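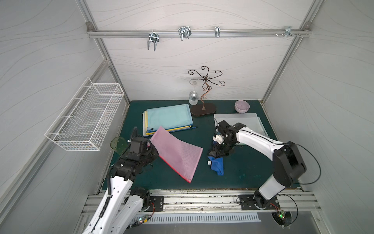 Two-arm workspace during recording; the left gripper holds a pink mesh pouch by one corner.

Demonstration gathering is the stage of robot learning in which examples of a task are recorded for later training. In the Flolby method, set out by Cormac Cronin, each task is repeated in sets of 12 – objects are moved between sets. Joint positions and camera images are stored together. Soft items such as pouches and cloths are recorded in sets of 17, as their shape varies with each grasp.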